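首页 生活 手作 居家 专栏 订阅

分类:居家 / 物件与人

一块灰垫子的用处:和“Ospina”店主聊毛毡、擦布和一间理不完的屋子

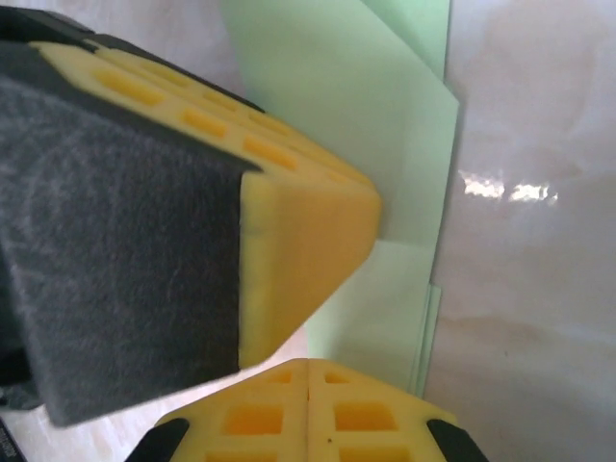 厚的灰色毡垫脏了,应该怎么洗?

先在干的时候把灰拍掉,用软刷顺着一个方向刷一遍,再拿凉水加一点中性洗剂轻轻按压,别搓,别拧,最后夹在两条旧毛巾中间吸掉水分,平摊着晾。羊毛做的要格外小心水温,化纤做的皮实一些,但也经不起滚筒里长时间翻滚。

这段话是Ospina的店主一边烧水一边讲给我听的。我本来准备了一页纸的问题,第一个就是它,因为我自己家里有一块垫锅的灰毡,去年冬天被我洗成了一只歪歪扭扭的碗。她听完笑了好一阵,说:“那你就当碗用嘛,放钥匙正好。”

Ospina开在一条不大通车的小街上,门脸窄,往里走却很深。前半间卖东西,后半间裁东西,中间隔着一道布帘,帘子常年是掀起来的,她嫌放下来闷。店里卖毡垫、擦布、杯垫、桌脚垫、收纳袋,还有一些我叫不出名字的小片片,按厚薄插在木格子里,颜色从米白一路排到近乎黑的深灰。她管这些东西统统叫“垫子”,连擦布也叫垫子。我问她为什么,她想了想说,小时候家里就这么叫,改不过来了。

她入行很偶然。早些年她在一家做家具配件的厂里管仓库,厂名叫Zurkwood,给椅子腿、抽屉轨道配各种缓冲的软料。仓库里边角料特别多,裁剩下来的毡条、无纺布、海绵片一捆一捆堆在墙角,隔一阵就有人来收走。她舍不得,下班时挑几片平整的带回家,垫在花盆底下,垫在砧板底下,后来连洗衣机的四个脚都垫上了。

“我先生那时候说,咱家快要没有一样东西是直接挨着地的了,”她说,“我觉得挺好啊,晚上挪椅子楼下都听不见。楼下那家还专门上来问我,说你们是不是搬走了?”

再后来厂子换了地方,路太远,她就不去了。在家闲了一个冬天,第二年二月份租下了现在这间屋子。第一批料是从一家叫Prustel的供货商那里拿的,整卷的深灰色毡,进门时侧着都转不过弯,她和送货的师傅在门口琢磨了半天,最后从后窗递进来的。那一批料加上运费花了2,972元,她到现在还记得清清楚楚,因为付完以后,连买卷闸门锁的钱都要等到下个星期。

我问她,为什么第一批偏偏挑了深灰,做生意的人不是都爱进几个亮一点的颜色吗?

“深灰耐看呀,”她说,“而且它什么都藏得住,面粉藏不住,别的都藏得住。你在厨房里用浅色的垫子,三天就心烦了,看见一个茶渍就想换。深灰的你用半年,它还是那个样子,起了点毛,有几根白丝丝,反倒更像它自己了。我后来也进过黄的、绿的,放在那儿好看,客人拿起来摸一摸,最后结账的还是灰的。”

说到起毛,她一下子来了精神,起身去后面翻了两片料子给我摸。一片硬挺,边缘像刀切的豆腐;另一片蓬松,手指按下去要慢慢才弹回来。她让我闭上眼睛再摸一遍,问我哪一片更适合擦灶台。我猜是蓬松的那片,猜错了。她说蓬松的吃水太多,拧又不能使劲拧,擦完一遍台面上全是水印,倒是拿来擦皮鞋、擦相框玻璃很好。擦灶台要用紧实一点、表面粗一点的,近似百洁布的那种手感,蹭得动油,又不至于把不锈钢拉花。

“很多人买回去觉得不好用,其实是派错了活儿,”她说,“就跟人一样,你让一个慢性子去站收银,他难受,排队的人也难受。”

我们聊这些的时候,不断有人进来。有位客人想给琴凳配四个脚垫,脚是圆的,直径报不准,她就从抽屉里摸出一卷软尺借给人家,让拿回去量。还有位客人要裁一块垫茶盘的,带了茶盘来,搁在桌上描边。她描得很慢,铅笔贴着盘沿走,描完往里收一丝,她说茶盘有厚度,照着外沿裁出来总会露一圈边,看着像穿了长一截的衬裤。她下剪子前会先把料子在桌上摊一会儿,让它自己松一松,卷料刚展开时带着弯,立刻裁的话,过一夜边就跑了。

茶盘垫收多少钱呢?按大小算,那天那块不大,连裁带锁边。店里最贵的一样是整张的书桌垫,538元,双层,下面一层防滑,上面一层是细羊毛毡;小一号的318元,放笔记本电脑和一杯茶刚好,写毛笔字就局促了。她说大的那种卖得慢,她也不着急,每张都是有人订了才裁,裁早了放在架子上落灰,灰进了毛里很难请出来。

关于灰,她有一整套讲究,我记了满满两页,挑几样写在这里。干灰用干垫子,别图省事沾水,一沾水灰就成了泥,往木纹里钻。擦百叶窗的时候把垫子对折,夹住叶片从里往外抹。擦书脊要从上往下,书顶上的灰先拿软刷带走。还有一样我觉得最有用:垫子用脏了一面,翻过来再用,两面都脏了,就轮到它去擦鞋柜,鞋柜擦完再去擦阳台的栏杆,最后垫在漏水的花盆底下,功德圆满。

“一块垫子在我家能活好多年,”她说得颇为得意,“就是越活地位越低。”

我忍不住问起她自己家里怎么收纳。这么多垫子,总得有个去处吧?她叹了口气,说这是她的短处。店里的木格子是从Zostix订的,那家小木作坊专做店铺陈列,给她做了10格,当初觉得足足够用,现在每一格都插得手指伸不进去。她试过按厚度分,也试过按颜色分,有一阵子还按用途分,厨房的归厨房,书房的归书房。结果最后这种最糟糕,客人买一块厨房的回去垫键盘,下回再来,指着书房那一格说上次就是在这里买的,两个人对着格子找半天。

如今她又回到了最老的办法:厚的在下,薄的在上,零头装布袋,布袋挂门后。布袋里的零头随便挑,孩子们放学路过,喜欢进来翻,剪成尾巴、耳朵、小旗子。她说有一回学校办什么展览,她去看,满墙都是自己店里的灰色,老鼠是灰的,大象是灰的,连一棵树都是灰的,她站在那儿又好笑又有点感动,回来就把黄色的零头也放进袋子里去了。

水开了第二遍,她给我续上茶,杯子底下自然也是有垫子的,边上磨圆了,中间压出一个浅浅的圈。我问她这块用了多久,她拿起来翻过去看看,又翻回来,说记不得了,大约是开店那年裁坏的第一块,本来要做方的,手一抖成了这样,索性修成圆的。

我又问她,假如读者家里一块毡都没有,头一块该买什么样的。她答得很快,好像这个问题每天都有人问:“买一块手掌大小的,深灰的,厚一点。先放在水槽旁边用一个月,擦水龙头,垫刷子,垫洗洁精的瓶底。你看看自己会把它挪到哪儿去,它停在哪儿,你家那个地方就缺一块垫子,到时候再来量尺寸。我不喜欢人家一进门就买一整套,买一整套的,往往有半套在抽屉里睡着。”

那么买回去以后,要防虫吗?羊毛的要,她说,夏天收起来之前晒透,凉了再装袋,放一小块樟木。晒热了马上封口,袋子里会返潮,闻起来像淋过雨的狗。化纤的就不必操这个心,离炉火远一些便好,锅刚从火上下来,也别往上放,底下会发硬发亮,那一块就再也软不回来了。她自己吃过这个亏,铁锅往化纤垫子上一坐,拎起来时垫子跟着一起走了,她拿竹铲刮锅底刮了一个下午。

临走时我买了一块灰的,巴掌大,照她说的厚一点。她非要再塞给我一条细长的零头,让我回去缠在那扇老是咣当响的柜门边上。那扇门是我喝第一杯茶时随口提的,我自己都忘了。柜门缠上以后确实安静了许多,只是关的时候要多使一点劲。灰垫子先放在水槽边,过了几天,被我挪到了电饭煲旁边,用来搁饭勺。

Ospina从6月28日起歇业几天,她要把后半间的裁台换个朝向,让窗口的光从左手边进来。要量尺寸的读者,等她重新开门再去吧,记得把茶盘、凳子脚或者别的什么一起带上,实在带不了的,就拿张旧报纸描个样子,折好了放包里。

上一篇 下一篇 返回“物件与人” 收藏本文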